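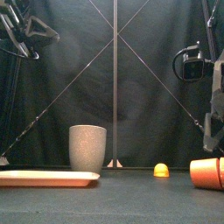
Irncombe manipulation group
Minutes of the June project meeting
Start 2:00 p.m., small meeting room

1. Minutes of the last meeting

Accepted with one correction. Under item 3, "success rate" should read "first-attempt success rate."

2. Data collection

The tabletop set now stands at 1,437 episodes. All of them are teleoperated and all have been through the first check for dropped images and joint readings out of range. Of these, 27 were rejected and stay in a separate folder so they can be looked at again if the check changes.

The task list is the same as in the spring: cups, the tray and the small toys, with objects set down in new positions before each episode. Cups on their side are still underrepresented compared with upright ones. Agreed to start more episodes with a cup lying down until the next review.

3. Camera comparison

The question for this round was whether a policy trained on wrist views alone can match one trained on wrist and fixed views together. Both policies were trained on the same episodes with the same number of steps.

Results so far:

Upright cup to tray - no clear difference between the two.
Cup on its side - the combined policy does better. The wrist-only policy tends to close too early.
Small toys - the wrist-only policy is slightly ahead, mostly when two toys are close together.

The meeting discussed the early closing. One view was that the fingers hide the near side of the object during the last part of the approach, and that the policy falls back on timing. Another was that there are too few examples and the camera has little to do with it. The extra episodes under item 2 should help settle this. No change to the model until then.
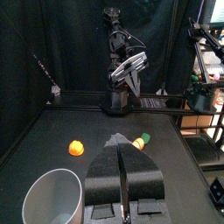 Cárdenas asked whether the comparison was fair to the wrist-only policy, given that the operators had been able to see the fixed view while they were recording. An operator with the wider view may make moves that can't be explained from the wrist view, and the policy is then asked to copy something it has no way of seeing. The meeting agreed that this was a weak point. A batch will be recorded with the fixed view switched off on the operator's screen, and the comparison repeated on that batch alone. The write-up will say which view the operators had.

4. Action chunk length

Chunks of 8 steps gave smoother motion than chunks of 4, but recovered more slowly after a missed grasp. Keep 8 for the camera comparison so the numbers stay comparable. The shorter setting will be tried again with smoothing added - low priority.

5. Software

Caltiline, the labeling tool, now marks the moment of grasp from finger position. It misses some slow grasps and these still have to be marked by hand. Fliko exports are working again after the change of folder names. Old exports do not need to be redone.

6. Actions

Record more episodes with cups on their side.
Record the batch with the fixed view off for operators.
Repeat the camera comparison on that batch.
Go through the rejected episodes once more before the data is frozen.
List the slow grasps missed by Caltiline.

7. Any other business

The draft of the methods section is in the shared folder. Comments go in the file itself, and not by email.

Meeting closed 3:10 p.m.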